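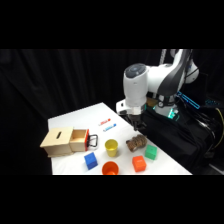
Braço robótico branco sobre mesa com blocos coloridos, copos e marcadores.

De: Nomvula Mtshali
Para: lista Publicação e Arquivo
Assunto: Re: Chamada de contributos para o segundo caderno Plurnen

Cara Malou Riis, caros membros da lista,

Agradecemos a mensagem de sexta-feira e respondemos, em nome da coordenação editorial, às questões colocadas.

Quanto à extensão dos textos, mantém-se o limite fixado na chamada. As entrevistas transcritas podem ultrapassá-lo quando a conversa tiver mais de dois intervenientes, mediante acordo prévio com a redação. Solicita-se que a transcrição conserve as hesitações e as mudanças de língua, com tradução em nota de rodapé.

No que respeita à tiragem, o primeiro caderno teve 1071 exemplares, dos quais restam 178 em depósito na livraria Stutmont. Para o segundo está prevista a mesma tiragem, impressa em risografia a duas cores pela oficina Puretti. As provas serão enviadas aos autores em papel, por correio, e deverão ser devolvidas com as emendas assinaladas à mão.

Relativamente aos direitos, cada autor conserva a titularidade do seu contributo. A associação Cele reserva apenas a faculdade de reproduzir o caderno no seu arquivo digital, que reúne atualmente mais de 2367 documentos de edição de artista, boletins e cartazes. Os contributos que incluam material de terceiros deverão ser acompanhados da respetiva autorização escrita.

A data-limite passa para o final de outubro. As propostas já recebidas, em número de 16, serão apreciadas em conjunto com as restantes, sem prejuízo da ordem de chegada.

Com os melhores cumprimentos,

Nomvula Mtshali
Coordenação editorial, Plurnen

Malou Riis escreveu:
> Exma. Coordenação,
>
> Na sequência da chamada divulgada nesta lista, venho solicitar alguns
> esclarecimentos. Preparo uma entrevista a três vozes sobre oficinas de
> impressão partilhadas e receio exceder a extensão indicada. Seria
> admissível uma versão mais longa?
>
> Agradecia igualmente que me informassem da tiragem prevista e do regime
> de direitos aplicável, dado que parte da conversa foi publicada num
> boletim local entretanto extinto.
>
> Por fim, pergunto se o prazo poderá ser prorrogado. Uma das pessoas
> entrevistadas pediu para rever a transcrição.
>
> Com consideração,
> Malou Riis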